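Week 4 – Setting Up a Market Stall
Community Enterprise Certificate, Druremgate Neighbourhood College

Welcome back, everyone, and well done to those of you who got your permit forms in before Wednesday. Tonight we're leaving the paperwork alone (mostly!) and talking about your pitch, your prices and the shape of your day.

Start with your footprint. At the Quezada Street market a standard pitch is 9 square metres, and once you've allowed for yourself, your stock tubs and a bit of elbow room, there's less of it than you'd think. Sketch it on paper first. 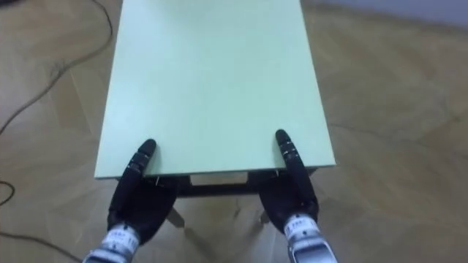
Fig. 1. A small rectangular table with a plain top.

Now, pricing. Our practice business, Zora Preserves, took $3000 over its August markets and spent $2365 on jars, fruit, labels and pitch fees. Work out what's left, then have a think about whether you'd be happy with that for your labour – I'd like you to be kind to yourselves here, and put your own hours in as a cost.

Bring your float in coins and small notes. Early customers always seem to have a fifty.

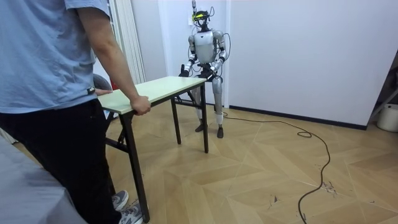
One stallholder wrote back on last term's feedback sheet that she'd put her prices up after doing the Zora exercise and hadn't lost a single regular, and she wished she'd done it years ago.

For next week: read the Baler handout on signage, and bring a draft price list.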